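工房だより 二月号より
共用スペースの腕、その後

先々月号の最後に「次号で結果を報告します」と書いておいて、先月号では一行も触れなかった。何人かに「あれ、どうなったの」と聞かれたので、観念して書く。工房Balicoの共用スペースで組んでいる、例の白いロボットアームの話である。

先に立場をはっきりさせておくと、私はこの製作にずっと懐疑的だった。いまも懐疑的である。ただし製作会には出ているし、配線もしたし、ねじも締めたし、材料費の割り勘も払った。文句を言う権利は金と手間で買ったつもりでいる。

最初に聞かされた話

去年、この話が持ち上がったときの触れ込みはこうだった。Dristanoの設計データを使えば、家庭用の工具と3Dプリンターで6軸のアームが組める。手先にNgauのグリッパーをつけ、手首にカメラを載せる。あとは人間が何度かお手本を見せてやれば、片付けでも仕分けでも覚える。台所で使える、作業台で使える、庭先でも使える。そういう話だった。

念のため書くと、DristanoもNgauも、工房のつながりで設計を公開している個人の集まりで、どこかの会社が保証書をつけて売っている製品とは違う。だから書いてあることが多少大げさでも、訴える先はない。説明書の冒頭に「週末で完成」とあったのを読んで、私は声を出して笑った。説明書の著者の週末はずいぶん長いらしい。

私が疑っていたのは、組めるかどうかよりも、組んだあとのほうだった。腕の形をしたものが動くところまでは、たぶん行く。図面があり、部品があり、暇な人間がいれば行く。問題はそのあとで、机の上のものを掴んで別の場所に置くという、三歳の子が鼻歌まじりにやることを、こいつがどれだけ当てになる精度でやるのか。説明書にはそこが書いていない。動画はある。動画というのは、うまくいった回を見せるためのものである。

組み立てについて

かかった期間は6か月。週末では終わらなかった。

遅れの原因をすべて説明書のせいにするのは公平を欠くので、こちらの落ち度も書いておく。まず、根元の関節のベアリングを注文し間違えた。外径だけ見て厚みを見ていなかった。届いた箱を開けて並べてみたら、どう見ても座ぐりからはみ出している。それを「削れば入る」と言い張った人がいて（私だ）、印刷した部品のほうを削って割った。印刷し直しに一晩、冷めるのを待ってバリを取ってまた一晩。

次に、肘のあたりの配線。図面ではケーブルが白い外装の内側を通ることになっているのだが、図面どおりの長さで作ると、腕を伸ばしきったときにコネクタが引っぱられて抜ける。これは図面が悪い。公開されている掲示板を遡ったら同じ目に遭った人の書き込みが山ほどあり、それに対する返事が「余裕をもたせてください」だけだった。余裕がどのくらい要るかを書くのが図面の仕事だと思う。

そういうわけで、うちの腕は関節のまわりにケーブルが外へ出ている。見栄えはよくない。よくないが、抜けたときにすぐ挿し直せる。見栄えを気にする人は自分で外装を設計してください。データは共有フォルダに置いてあります。

それから、ねじ。手首のねじは毎回ゆるむ。ゆるみ止めを塗ってもゆるむ。動かす前に増し締めをするという手順を、いま壁に貼った紙に赤字で書いてある。ところが赤字で書いても読まない人は読まないので、先日もグリッパーがおじぎをした状態で動かしはじめて、台の角をこつんと叩いた。壊れはしなかった。壊れなかったので、その人はたぶんまた読まない。

手首のカメラ

手首に載せるカメラは、広角のものを使っている。これについては製作会でかなり揉めた。

広角にすれば、手元のものも、そのまわりも一度に写る。掴む相手がどこにあり、台の縁がどこにあるかが同時にわかる。理屈としてはそのとおりだ。ただし、まっすぐなものが片端から曲がる。トレイの辺も箱の角も、弓なりになる。人間が見ると酔う。推進派は「機械は酔わない」と言うのだが、機械が酔わないことと、機械が正しく距離を読めることは別の話だろう。

歪みの補正をするかどうかでも意見が割れた。補正派は、きれいに直した絵で学習させたほうが素直だと言う。そのまま派は、補正をかければ端が切れて視野が狭くなるし、処理が一段増えて遅れると言う。結局そのままで行くことになった。決め手は議論の中身というより、補正の処理を書くと言った人が、いつまでも書いてこなかったことである。こういう決まり方は多い。後から入ってきた会員に「なぜ補正しないのですか」と聞かれて、皆がそれらしい理由を述べるのを横で聞いていると、歴史というのはこうしてできるのだなと思う。

カメラの取り付け位置も二転三転した。最初の位置だと、手先が下がったときに肝心の掴む瞬間が指の陰に入って見えない。上にずらすと、今度は台座がケーブルに当たる。いまの位置は妥協の産物で、だれも満足していないが、だれも直そうとしない。

外でやるということ

屋内の作業台で動くようになると、当然のように「外でもやろう」という声が出た。Plernikの春の市に持っていって、来た人の前で動かしたい、というのがもともとの動機のひとつだったからだ。それで、日の入る場所に台を出して試すようになった。

私は反対した。反対の理由は光である。屋内の蛍光灯の下で覚えさせた動きが、日なたでそのまま通用するわけがない。影の出方が変わる。白いものは白く飛ぶ。雲がひとつ通れば全部変わる。試しに聞いてみてほしいのだが、午前に取ったお手本で、夕方の四時に動かして、だれが責任を取るのか。

やってみたら、案の定だった。影を物だと思ったのか、物のないところへ指を下ろしにいく。あるいは、掴むべきものの真上まで行って、そこで考え込む。考え込むという言い方は擬人的にすぎるが、見ているとそうとしか言えない止まり方をする。肩のモーターだけが細かくうなっていて、こちらは手を出していいのか悪いのかわからない。

推進派は「データが足りないだけだ」と言った。この台詞を私は何度聞いたか知れない。うまくいかなければデータが足りない。うまくいけば手法が優れている。負けのない賭けである。

とはいえ、代案もなしに反対だけしていると製作会の空気が悪くなるので、では条件を決めてきちんと数えよう、という提案をした。提案した手前、記録係は私になった。言い出した者が損をするのも工房の伝統である。

お手本の取り直し

決めた条件は簡単なものにした。青いトレイを使う。中に入れるのは、赤くて丸いのと、緑の丸いの。赤いほうを掴んで、トレイの外に出して、置く。それができたら成功とする。落としたら失敗、緑を掴んだら失敗、人間が触ったら失敗。

この「人間が触ったら失敗」を入れるのに、また一悶着あった。ちょっとトレイの向きを直してやるくらいはいいだろう、と言う人がいる。よくない。それを許すと、最終的には人間が赤いのを指のあいだに差し込んでやって「掴めた」と言い出す。私は動画でそういうのを見たことがある気がする。証拠はないが、あの滑らかさは怪しい。

お手本は、人が操作側を動かして取る。単調な作業である。出して、戻す。出して、戻す。途中から腕が覚えているのか人間が覚えているのかわからなくなる。操作する人によって癖が違い、まっすぐ下ろす人と、横から滑り込ませる人がいる。混ぜて学習させると、その中間のどこにもない動きをする。まっすぐでも横からでもなく、斜めに来て、トレイの壁に指を当てる。人間同士の折衷案とよく似ている。

そこで、お手本を取る人の手順を揃えることにした。真上まで行く、下ろす、閉じる、上げる、横に出す。それだけのことを紙に書いたら、それまで自己流でやっていた人が露骨に嫌な顔をした。工房というのは自己流の人が集まる場所なので、気持ちはわかる。わかるが揃えてもらった。

もうひとつ、物の置き場所も偏っていた。皆、なんとなくトレイの手前側の、自分の取りやすいところに赤いのを置く。そればかり見せれば、腕は「手前に手を出せばいい」と覚える。見て掴んでいるのか、場所を丸暗記しているのか、これでは区別がつかない。奥にも置く、端にも寄せる、緑と近づける、離す。これを徹底してもらうのにも時間がかかった。人間も丸暗記のほうが好きなのだ。

数えた結果

試行は100回。途中で飽きて切り上げようという声が出たが、切り上げなかった。

細かい成績表は共用棚のファイルに綴じてあるので、見たい人は見てほしい。紙面に勝率のような数字だけを載せると、その数字だけが歩いていって、春の市のチラシに刷られることになる。前科があるので載せない。前にレーザー加工機のときに、いちばんいい条件の切断速度だけが独り歩きして、それを信じた会員が板を焦がした。

言葉で書けば、こうなる。赤いのがトレイの中ほどにあって、まわりの明るさが落ち着いているときは、ちゃんと掴む。こちらが拍子抜けするくらい淡々と掴んで、出して、置く。この点については、私は去年の自分の発言を一部取り下げる。一部である。

壁ぎわに寄ると、とたんに怪しくなる。指が壁に当たるのを嫌うような、嫌わないような、中途半端な寄り方をして、浅く挟んで落とす。日の当たり方が変わった直後もだめだ。それから、妙なことに、人が近くに立っているときと立っていないときで動きが違うように見える回があった。気のせいだという意見もある。広角なので人の姿まで写り込む。お手本のときにいつも同じ側に人がいたなら、そこまで込みで覚えてしまうことはありうると思う。次に数えるときは、立つ場所も変えてみるつもりだ。

緑を掴んだことは、思ったより少なかった。私はもっと間違えると踏んでいた。製作会のあとで推進派にずいぶん得意げな顔をされたが、赤と緑を見分けたくらいで威張られても困る。赤いのを二種類並べてから威張ってほしい。

費用のこと

材料費については、当初の見積もりを超えた。どの会の製作物もそうなるので驚かないが、超え方の内訳には言いたいことがある。モーターや電源のような大物は、だいたい見積もりどおりだった。超えたのは細かいもの、つまりケーブル、コネクタ、印刷の失敗分の樹脂、割れた部品の作り直し、それからカメラである。カメラは結局2台買った。初めに買ったほうは、取り付け位置で揉めているあいだに床へ落ちた。だれが落としたかは書かない。

それと、電気代と場所代が見積もりに入っていなかった。共用スペースの真ん中をこれだけ長く占領していることについて、木工の人たちからの苦情がもっともだと思うので、ここに書いておく。ケーブルを床に這わせたまま帰らないでください。赤いほうの束も、黒い細いのも、全部です。台車が通れません。

春の市に出すのか

いま揉めているのはこれである。

出したい人は、動くところを見せれば会員が増えると言う。増えるかもしれない。しかし私が来場者なら、腕がトレイの上で止まったまま肩をうならせているのを見て、会費を払おうとは思わない。あるいは逆に、たまたまうまくいった回だけを見た人が、家に帰って「もう何でもできるらしい」と言いふらす。どちらも困る。

折衷案として出ているのは、失敗も含めて数えながら見せる、というものだ。横に板を立てて、成功と失敗を正の字でつけていく。これなら賛成してもいいと私は言った。すると推進派の顔が曇った。曇るということは、自分でもあまり信じていないのだろう。

子どもが手を出したときにどうするか、という話も片付いていない。非常停止のボタンはある。あるが、押す係がそばに張り付いていなければ意味がない。昼飯のあいだはどうするのかと聞いたら、「昼は電源を切る」という返事だった。それがいちばん安全だと思う。できれば一日じゅう昼にしてほしい。

次にやること

製作会の参加者はいま6人いる。お手本を取る人、取り付けを直す人、ソフトを見る人と分けたいのだが、全員がソフトを見たがって、ねじを締める人がいない。ねじを締める人を募集します。経験は問いません。手首のねじがゆるむ理由を突き止めてくれた人には、私から昼食をおごる。

トレイの壁ぎわの問題については、指先の形を変えるか、壁の低いトレイに替えるかで意見が分かれている。トレイを替えるのは、私に言わせればずるである。台所にある入れ物は、こちらの都合で浅くなってはくれない。指を変えるべきだと思う。ただ、指を変えるとお手本も取り直しになるそうで、それを聞いて急に、まあトレイでもいいか、という気持ちになったことも白状しておく。

屋外での試しは、もうしばらく続ける。
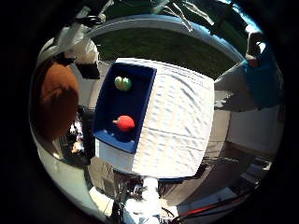
続けるにあたって、天気を記録につけることにした。晴れ、曇り、それから風。風は関係ないだろうと言われたが、関係がないかどうかは、つけてみてからでないと言えない。記録用紙の欄が増えたので、古い用紙を使っている人は新しいほうに替えてください。共用棚の、上から見て手前の束です。裏紙に書いた分は私が写しますが、読めない字は失敗として数えます。

指先の新しい形の案は、今月中に私の棚へ入れておいてほしい。紙でも粘土でもかまわない。説明書に「簡単に取り付けられます」と書いてある市販品の案だけは、見る順番を最後にさせてもらう。

（工房Balico 製作会記録係）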